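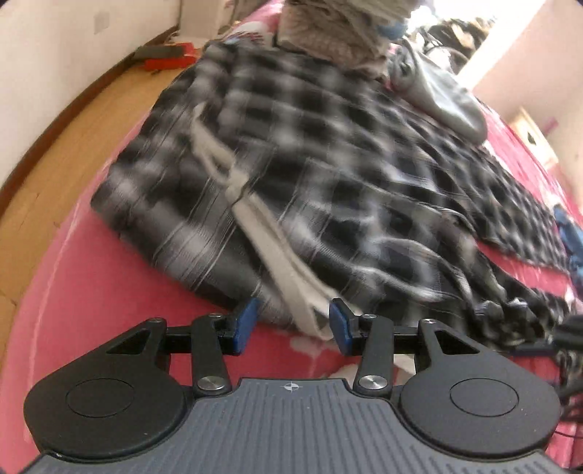

Kitovance hand-held gripper: review for buyers

Rating: 4 out of 5

We bought two of these in November to record folding work, and I've been doing the budget for the next order. Each unit came to $550 before tax. The quote from Drondotum for a small arm that could do the same recording was $2000, plus a stand and someone to set it up in every room.

Laundry is a fair test. The blue finger pads open wide enough for folded cloth, and they close evenly on thin pieces like straps and drawstrings. Thick knits take more squeeze, and my hand was sore after an hour. The ridged base plate is easy to wipe down.

Our folders work on an ordinary bed, with the finished pieces in piles, so we didn't need to budget for a table. Plaid and plain cloth both handled fine.

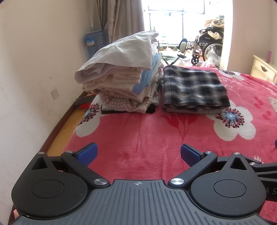 What to budget for

Spare pads are the main running cost. We put aside $200 per unit for the year and have used half. Cables are extra and the supplied ones are short. Naveen Nigam in our office ordered longer ones from Hinojosa and they've held up.

Delivery took three weeks. I'd order a third unit before I'd pay for the arm.

Reviewed 2023-07-16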